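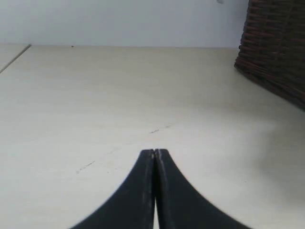 I spent most of January with a spreadsheet open, and I loved it. There, I said it. If you've been following along, you know I finally decided to put together a proper laundry setup — an arm, a gripper, a wrist camera, a table — and that the budget had to be settled before a single order went out.

The arm was the easy part. I'd been going back and forth between the Briltis and the Clestard for so long that my friends had stopped asking. The Clestard reaches farther, but my table isn't deep and I kept paying (on paper) for reach I'd never use. So it's the Briltis, and the money I saved moved straight down to the line I'd been shortchanging, the gripper and everything that wears out on it.

Fingers are consumables! I had them down as a one-time purchase in my first draft. Zewditu Fikre looked over the sheet for me and wrote "and next year?" beside that row in red. She was right. Gripper fingers rub against each other and against the table all day, and the matte finish starts picking up scratches sooner than you'd think. I now have 5 spare pairs in the plan at $12 a pair from Fortin, plus a little extra for shipping, and I feel much better about it.

The table took me longer than it should have. I looked at a nice Branora workbench with a power strip and drawers and then talked myself out of it. A plain light top against a white wall is all I want. Dark things show up on it beautifully, and the scuffs don't bother me. White cotton on a pale top is the harder case, so I put $77 aside for a better lamp. I may not need it, but I'd like the money to be sitting there if I do.

Then there's the stuff row, and oh, I had fun with the stuff row. A dark wicker basket, the kind with lace trim at the rim. T-shirts, including one with big fuzzy letters on red, which I picked for how different it feels from plain jersey. Most of this can come from thrift stores, so I capped the whole row at $200 and I'd be surprised if I got near it.
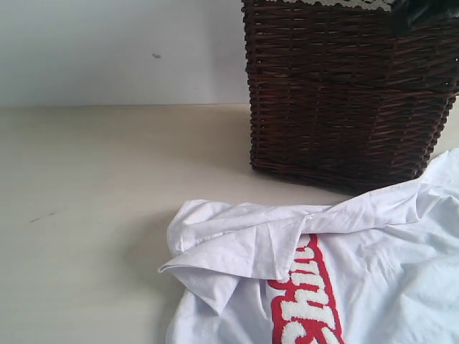

Should you buy the clothes before you choose the gripper?

Buy a few of them first, yes. A thick sweatshirt and a thin tee ask for very different openings and finger shapes, and it's a lot cheaper to find that out from a spec sheet and a pile of laundry than from a return label.

Still open on my sheet: a second wrist camera as a spare, a longer cable for the one I've got picked out, and whether to pay for the extended warranty on the arm. I'm leaning toward the camera and the cable and skipping the warranty. Zewditu is leaning the other way, so that row stays yellow for now.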